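Brarlow on a Sunday. Rain since breakfast, shops shut, one bakery open and out of everthing but rye.

I came for the furniture. The town used to make half the cheap chairs in the valley, back when the Fortin works ran two shifts, and people still drive in from Grikholm to find them. 500 a week at the peak, according to the sign by the bridge. No screws. Glue, pegs, a mallet.

The works closed one January. Roof went first, then the orders. What's left is a showroom, a parking lot and a repair shop called Lirnum, up five steps behind the post office.

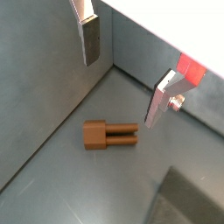
Repairs pay the rent at Lirnum. New chairs don't, not at 75 dollars each, and the waiting list is all broken backs and wobbly legs. Most of it is joints. Old glue lets go, somebody leans back at dinner, crack. The idea of the thing is simple enough: two round pegs side by side, sticking out of a block, and a part held that way can't twist like it can on one. Kids get it right away. Adults reach for the screwdriver.

Is it worth fixing a cheap chair? Depends who sat in it. I saw a ticket numbered 2135 tied to a kitchen stool with the seat worn into a dip, and the owner had written "dont sand" on the back, underlined twice.

Bought one chair. Didn't fit in the car. Went home with the window down and a leg out in the rain.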